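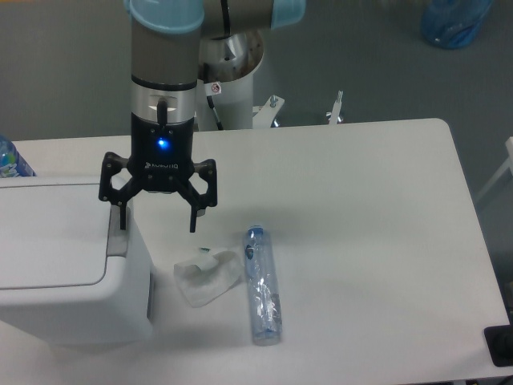
Come and tidy up next to a robot (paid, two visits)

Hello! I'm looking for people who do housework. That's most of you, I hope, and if you do it badly or grudgingly I'd still love to hear from you.

I work at Ekano, and my bit of the company spends its days on one question: can a machine clear up after a person yet? I've been at it long enough to have opinions, and my opinion is "sort of, on a good day, with the right bottle". A crumpled tissue and a plastic drinks bottle lying on its side on a white table don't look like much of a challenge, do they? You'd have them gone without putting your tea down. For an arm with two fingers they're a proper morning's work. The bottle is see-through and wants to roll. The tissue has no top or bottom and changes shape as soon as it's touched. And then there's a box with a hinged lid and a latch, and lids are a whole other conversation (please ask me about lids, I will go on).

So we want to watch how ordinary people do it, and then we want you to watch the machine have a go and tell us what you think. Would you have it in your kitchen? Would you trust it near the good glasses? I'm too close to it all now to judge, and I get far too excited when it picks up a tissue.

What you'd be doing

There are two visits, both at our Cekitine Road workshop.

On the first visit you tidy. We'll set out a table with the sort of rubbish that gathers on any table – packets, bottles, tissues, bits of wrapping, the odd sock – and you clear it however you like. We film your hands and the table top, never your face. I'll ask you to talk while you work, which feels silly for the first few minutes and then most people can't be stopped. It helps us a lot to hear things like "I'm leaving that, it might be somebody's".

On the second visit the robot tidies and you sit in the comfy chair with a form and a drink. You'll score each go, and you can stop it at any time with a big red button, which everyone wants to press and everyone is allowed to press once for fun. Then you and I have a chat about what you saw. If you thought it was rubbish, say so! The last lot told us it was slow, that it left the table looking worse in one corner, and that they'd want it to do the washing up first. All fair.

Who I'm after

Adults of any age. I've got plenty of students already, so I'd be especially pleased to hear from parents of small children, people who clean or stack shelves for a living, people who have sore hands or find bending hard, and anybody who is firmly against the whole idea. You don't need to know a thing about robots. Left-handers, yes please, we're very short of you.

You'll need to be able to sit or stand at a table for a bit. The workshop is all on one level, and if you use a wheelchair let me know and we'll set the table at the height you want.

I'm afraid I can't take people who work for Filex, as they make some of the software we use and it muddles the results.

Money

£385 if you come for both visits. If you also take the home diary (a small notebook where you write down each bit of tidying for a fortnight, grumbles included) it's £465 altogether. Bus and train fares are paid on top, so keep your tickets. Payment goes into your bank after the second visit.

If you change your mind halfway, that's fine. Tell me and I'll delete your film.

Is it safe?

The arm moves slowly on your day, it stays where it's bolted, and you won't be asked to put your hands near it while it's running. Esko Jääskeläinen looks after that side and will show you round before we start. He's very thorough, so bring patience.

Where the results go

Into a report for Tsao, who are paying for the study and want to know if any of this is ready for care homes and shop floors. You'll be a number in it. I'll send you a copy in plain words once it's written, and there'll be an open afternoon for everyone who took part, with the arm on show and some sandwiches (made by people).

How to sign up

Write to Kai-wen Ho, that's me, at the Ekano workshop, or ring the front desk and ask for the tidying study. Tell me your name, the best time to call, and the household job you'd hand over first if you could. I collect the answers. Ironing was winning all through August but the oven has nearly caught up.

Please get in touch by Sep 28, 2018. I'll ring everyone back, including those I can't fit in this time.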